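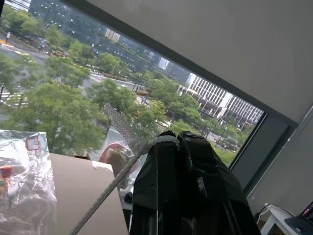
Protective stop on rope pull, gripper status still says "object held"

Forum: End effectors and tooling
Thread status: open

tkelm_cell
Posted 2021-10-21

Arm is a Tsao, gripper is a Luko two-finger electric, both run from an Adska controller. The task is to take a grey braided rope between the fingertips, pull to a set length, and hand over. The view at the top is from the wrist camera during a grip, rope running over the top of the left finger.

The fault: partway through the pull the arm goes into a protective stop on excess force. The gripper reports "object held" the entire time, including after the stop. I clear the stop, press resume, and the arm carries on with the remaining pull at full program speed into a rope that is already tight. It trips again, harder. On the last occurrence the rope came out of the fingers and the free end whipped back past the operator side. No injury, but I was standing 2 feet away.

Log lines around the event:

gripper.state = HELD
gripper.cmd_force_pct = 40
arm.state = PROTECTIVE_STOP (TCP force limit)
arm.state = RESUME_OK
arm.state = PROTECTIVE_STOP (TCP force limit)
gripper.state = HELD

The final HELD was recorded with nothing in the fingers. Cycle counter was 1,097 at the time. Finger covers have never been replaced.

What I want to know is why the state does not drop, and whether resume should be possible at all with a tensioned load.

brackwater
Reply 1

Two separate problems. Take the state first.

On that gripper HELD means the fingers stopped before reaching the commanded closed position. It is a position test and there is no contact sensing behind it. If the closed position in your program is lower than the fingers can physically reach, tip against tip also stops them early, and you get HELD on an empty hand. Close with no rope and read the position value. I expect it is above your threshold.

tkelm_cell
Reply 2

Checked. Closed empty, it reports HELD. So the threshold is wrong and has probably been wrong since the covers went on in February. Whoever set it up zeroed on bare fingers.

That explains the last line of the log. It does not explain the force trips.

Pejman Shirazi
Reply 3

Look at how the rope leaves the grip. It bends over the top of the left finger and loops there. Your program assumes the only thing holding the rope is tip friction, and it has a second contact. A braid bent over a covered finger can bind. Pull force then depends on the angle at that bend as well as on grip force, and 40 percent tells you very little.

I would approach so the rope lies square across the pads and leaves in line with the pull. If the pick angle cannot change, add a rotation of the wrist before the pull to take the loop off the finger.

dmo_halvard
Reply 4

I don't agree that the bend is the cause. Plenty of people run cable over a finger without tripping the force limit. The more likely cause is payload and tool center configured for the bare gripper. Add covers, leave the mass alone, and the force estimate has an offset that changes with wrist orientation. The camera is mounted on there as well. Is it in the payload?

Run the pull path with no rope and log the TCP force. If it is not near zero through the whole move, fix that before touching the approach.

tkelm_cell
Reply 5

Camera is in the payload, covers are not. I will run the empty path today.

Also raised grip force to 100 as a test, with the cell clear. No slip, but the protective stop came earlier in the pull.

Pejman Shirazi
Reply 6

Put it back to 40. The earlier trip is what I would expect, since the rope can no longer creep through the tips and relieve the load. It also means more stored energy at the moment something lets go. Raising grip force to cure a pull fault makes the release worse.

dmo_halvard
Reply 7

Agreed on that point. Still waiting on the empty path data.

brackwater
Reply 8

Second problem, the resume. A protective stop holds position. It does not unload the rope. When you press resume, the controller picks up the path where it left off, and the first thing that happens is more tension. Nothing in the Adska default handler prevents it.

What we do on our cell in Trerville:

1. Protective stop inside the pull segment sets a latch. Resume is disabled while the latch is on.
2. Operator moves outside the reach of the free end, which means the length of rope beyond the fingers plus the arm reach.
3. Recovery routine backs the arm along the pull path at reduced speed until TCP force falls under a low threshold.
4. Gripper opens only after step 3 is satisfied.
5. Program restarts from the pick. It never restarts from the middle of the pull.

Step 4 matters most. If you open the fingers by hand from the pendant while the rope is tight, you are causing the whip yourself.

sorrel_pm
Reply 9

Step 3 assumes backing up is safe. With a loop over one finger, reversing can drop slack onto the gripper and snag it on something else. We jog manually at reduced speed with a person watching.

brackwater
Reply 10

Manual jog puts a person near a tensioned rope – that is the condition I am trying to remove. If you jog, do it from the pendant at full cable length and outside the free end zone. I accept that automatic reversal needs a short limit on travel. Ours faults out if force has not dropped by then.

tkelm_cell
Reply 11

Results from the empty path. There is an offset and it does change with wrist orientation, so dmo_halvard is right that the payload was wrong. It is small against the trip limit. With payload corrected, the rope pull still trips.

Then I rotated the wrist before the pull so the rope leaves straight from the tips. No trips since, same grip force. That is one afternoon of running and I would not call it proven.

Changes made so far:

Closed position threshold reset with covers fitted. Empty close now reports NOT HELD.
Payload updated to include covers.
Wrist rotation added ahead of the pull.
Grip force left at 40.
Resume disabled in the pull segment. Latch reset is behind the key switch.

Automatic reversal is not done yet. Until it is, the cell does not run with anyone inside the rope zone.

dmo_halvard
Reply 12

Fair enough. Recheck the threshold as the covers wear. As they thin, the empty position moves toward closed and a thin rope may start reading NOT HELD.

Pejman Shirazi
Reply 13

Log finger position during the pull as well as at the close. If the rope slips out, position will step before the arm force does, and you can stop on that.

tkelm_cell
Reply 14

Will add it. Leaving the thread open until the reversal routine has been tested.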